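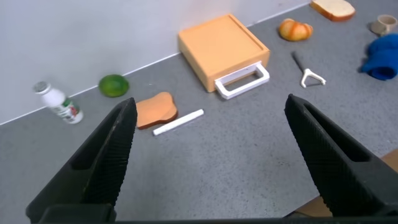
Wrist view, fingers wide open.

The second arm of the Skulto project is now mounted, and the purpose of this entry is to record the state of the build for those who have followed it. The work is carried out in a shared workshop, on a gray countertop set against a plain wall. Both arms are driven by one controller, which I have named Clerkis. The total cost to date stands at $2,482, of which the motors account for the greater part.

The first task selected for the system is the opening of a small drawer. It was chosen for its handle, a squared loop that gives the fingers something definite to pull against. The other items on the counter serve as obstacles and, in later trials, as things to be put away. 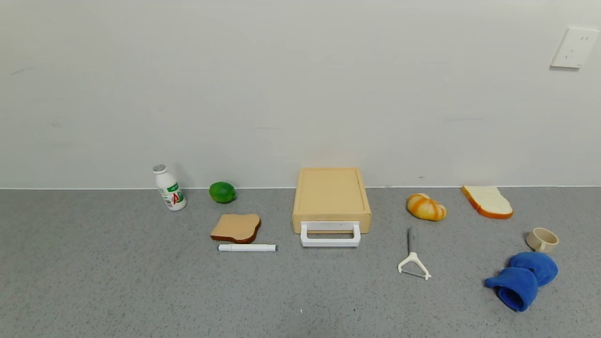
Calibration proved to be the slowest stage. Each joint is brought to a reference position and its offset is stored, after which the head camera and the wrist cameras must be made to agree on the location of a single point. On my first attempt they differed by 12 millimeters. The fault was traced to a loose screw in one of the camera mounts. With the screw replaced and the procedure repeated, the difference fell to 2 millimeters, and I have accepted that figure for the time being.

Cable routing has also been revised. The original run was too short at the elbow and pulled tight whenever the arm was fully extended. The present run is longer and leaves slack along the body - not elegant, but it no longer limits the reach. 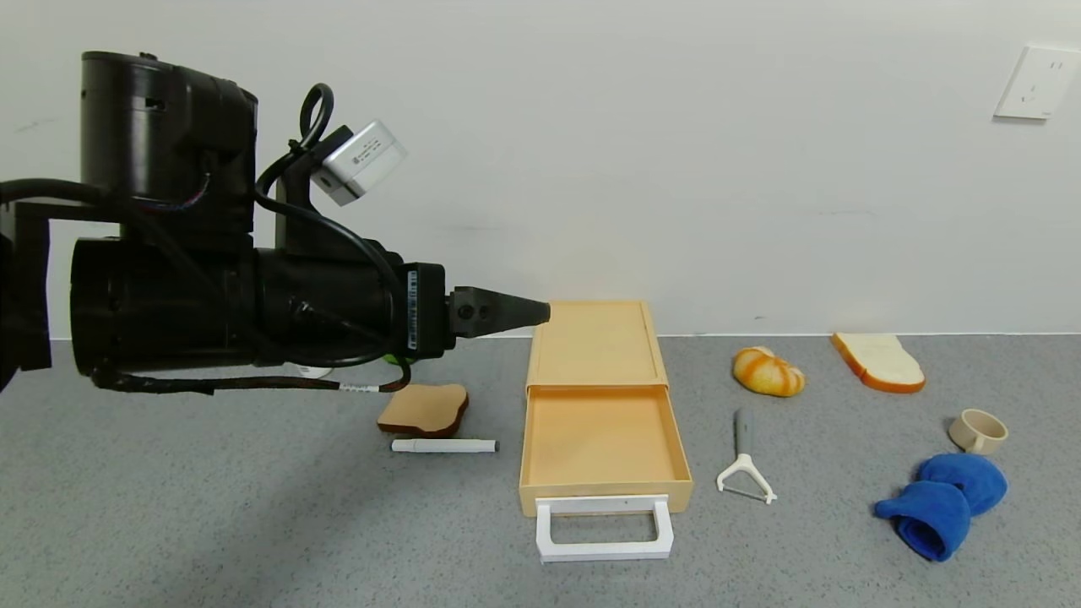

The arm beside the open drawer.

The controller software was rewritten in part during this period. Commands to the two arms are now issued on a common clock, so that one may hold a position while the other moves. A full sequence takes 22 seconds at the current speed limit. I do not intend to raise that limit before August, when the new power supply is due from Prerar.

Soft items remain the principal difficulty. The position of a folded cloth is easily found, but the height at which to close on it is not, and the fingers tend to arrive too high.

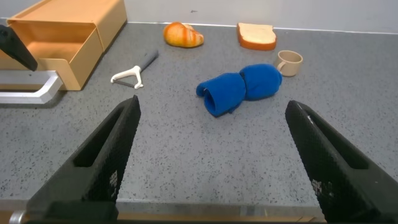
Killian Coste wrote that the closing height should be taken from motor current and not from the camera: lower the fingers slowly, stop at the first rise in load, then back off slightly before closing. He added that the ridges on the fingers would do the rest, provided the speed was kept low.

I have begun work on this method. The current readings are noisy at low speed and will require some filtering, and the threshold must be set separately for each arm. The settings will be posted once both arms are using the same version of the code.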